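Two arms and a mountain of towels

Skip to content
Posted in: Work, Laundry life

Okay, so I have been dying to write this one up! If you've been reading for a while you know I work at Rautiainen, the linen service out past the rail yard, and that I've been on the folding floor long enough to have opinions about hems. We do hotels, two gyms, a lot of restaurants and a swim club whose towels come back smelling like chlorine no matter what we try.

In February we started handing some of the small flat stuff to a pair of robot arms. The floor calls the whole setup Hekitz, after the label on the crate, and the name stuck before anyone could come up with a better one (I voted for Gladys).

First thing to know is that big sheets were automated ages ago. They go through the ironer, they come out folded, end of story. What never got automated is the small soft stuff, the cloths and napkins and hand towels that come out of the dryer in a knot. Somebody has to reach into the pile, find a corner, find the other corner, give it a shake and lay it down. On a busy day I did that over 1,000 times. My thumbs could tell you all about it.

So the arms do that part now, or they're learning to. One gets hold of the cloth, the other goes after a second spot, and then they lift it between them and lower it to the table. I could watch it all day! It's slow, way slower than me. On a good shift they get through 200 pieces, and on the first Thursday they managed 104 and we cheered anyway. But they do it while I'm doing something else, and that changes the day more than I would have guessed.

What do I do instead? A lot of inspection. I used to catch stains and loose threads out of the corner of my eye, at speed, and plenty got past me. Now I have a lamp, a stool and actual time. I also do what we call feeding, where I pull apart the worst tangles so the arms start with a decent pile, and I keep a notebook of what trips them up. Slippery fabric is bad. Anything with a heavy border is bad, because the weight swings. Thin cotton is their favorite, and pastel thin cotton seems to be their favorite of all, though that may be my imagination.

The notebook turned out to be the best bit. On the old job no one asked me how I found a corner. I just found it. Now the woman from Omier comes by and asks me to do it slowly, and asks why I flipped my wrist there, and I have to think about it. I'd been sliding two fingers down the edge until I felt the hem get thick, for years, and had never said it out loud. It's a strange and lovely thing to be asked.

I don't want to pretend everyone is as giddy as I am. We were told up front that there would be no layoffs over this, and so far that's been true, but the evening shift lost 3 folding spots when people moved over to packing and the loading dock. Packing is colder and you're on your feet more. A couple of folks like it (better start time), and at least one hates it and says so at every break. I think she's right that they should have asked her first. The Brudenach plant is getting the same setup after us, and I hope they start with the asking.

The other change is the sound. A folding table with six people at it is loud in a good way, all gossip and radio. There are fewer of us on that side of the room now. I eat lunch with the dock people so I don't lose touch, and I've learned a lot about pallets.

Still, I go in curious every morning, and I hadn't felt that in a while. Next week we try the swim club towels on them. Wish us luck, those things are thick!

Pink cloth up in the air between the two of them, my favorite part of the whole cycle:

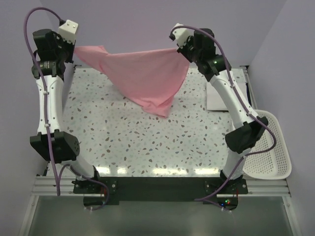 Toivo Aaltonen: Glad you put in the part about the packing move. We went through the same thing at my shop and the machines were fine, it was the new schedule that wore people out. Does the time you spend feeding and inspecting get counted in your rate, or are you still measured by pieces folded? Ours took months to fix that, and I'd push for it early.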